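Octavio Paredes has sold kitchens for most of his working life, and he would like me to know that the open shelf is finished. He has told people this before. He told them the same thing about the wall oven, and he concedes, when I bring it up, that the wall oven is doing fine.

We meet on a Thursday in the back office of Atallah, the kitchen showroom he runs in a strip of carpet stores and tile outlets. He wants to talk about storage. I want to talk about prices, and about why a remodel that used to be a big purchase is now the kind of thing people take out a second loan for.

"People think they're paying for cabinets," he says. "They're paying for decisions. Every decision costs money, and we give them too many."

It's a nice line, and I suspect he has used it on customers. So I ask how many cabinet door styles Atallah carries. He looks at the ceiling. "With finishes? 130."

Isn't that his doing? "It's the market's doing," he says. "If I have 25 doors and the guy down the road has 75, they go down the road. Then they come back here and buy white."

Do they all buy white? "White or something that's nearly white."

Paredes is good company and hard to pin down. Ask him about markup and he talks about freight. Ask him about freight and he talks about his installers, who are, he says, the best in the county. When I ask to see a real quote with the customer's name covered, he agrees at once, then spends a while failing to find one. The one he does come up with has a line for "project care" at 400 dollars. What is project care? "Phone calls," he says. "You have no idea how many phone calls."

I wasn't convinced, so the next morning I called Gion Eder, who spent years fitting kitchens before he moved over to repairing them. Eder has worked on plenty of Atallah jobs and has nothing bad to say about the installers. He is less kind about what they are given to install.

"The box is the same box," he says. "You take off the door from the expensive line, Turow, and the door from the cheap one, Ultau, and you show me which is which. Same board, same screws. The hinge is better on the Turow, I'll give them that. You can buy that hinge yourself."

I put this to Paredes in a second conversation, by phone. There was a pause. "Gion is a very good carpenter," he said. Then he said that the Turow line has a longer warranty, and that a warranty is a real thing with a real cost. I asked how often anyone makes a claim on it. He said he would get back to me on that — he hasn't yet.

Where the two men agree is on soft-close drawers, which both have in their own homes, and on kitchen islands, which both think are too big. Eder says he has been called out to islands where you can't open the dishwasher and the oven at the same time. Paredes says he warns people. "They tape it out on the floor, they walk around the tape, they say it's fine. Tape has no corners. You don't hit your hip on tape."

He also has firm views about stone, and here I found him easier to believe, perhaps because they cost him sales. He tells families with small children to think twice about marble. Lemon juice marks it, wine marks it, and the sealer his supplier Sindport recommends has to be put on again and again.

"They buy it anyway," he says. "They've seen it in a picture, and in the picture no one is cooking."
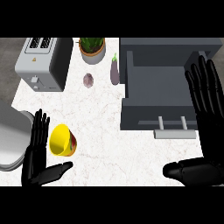

Eder, for his part, has laminate at home and says he has never once thought about it.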